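**Mar 17, 2018**

# Nerimico to help Cuvham plan its first island-wide power network

Nerimico is delighted to announce that it has been chosen to advise the government of Cuvham on bringing reliable electricity to the homes, schools and clinics that still go without it. The work starts this month and will run for seven months, with a first set of findings to be shared with the energy ministry at the halfway point.

Most families outside the main town of Kolik light their evenings with kerosene lamps or small diesel generators, and those who do have a supply are used to it stopping without much warning. The government has asked for a plan that covers 129 villages and 2,000 households in its opening phase – a modest start, perhaps, but one that reaches some of the most scattered settlements in the country and should teach everyone involved a great deal before the larger phases begin.

Our team will work side by side with Intarasuk, the engineering firm that surveyed the northern coast road and knows the hills behind it very well indeed. Between us we will look at where it makes sense to extend the existing lines from Kolik, where a small local grid running on solar panels and batteries would cost less, and where single-home systems are the sensible choice for now. We will also be looking at tariffs, and at how connection charges might be spread over five years so that a household is not asked to find the whole sum at once.

We have had the pleasure of working in Cuvham before, on a much smaller study of the harbour substation, and we were made so welcome then that several of us have been hoping for a reason to go back. It is a real pleasure to have found one – and such a worthwhile one.

Village meetings will be held along the coast first and then inland once the rains ease. Anyone living in the area is warmly invited to come along, and written comments can be left at the ministry's front desk in Kolik.

Further details are available from the Nerimico press office.
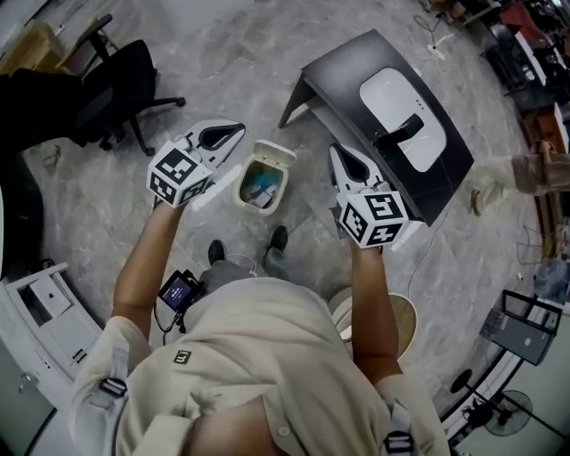
*A small white bin with its lid open, between two hand-held grippers.*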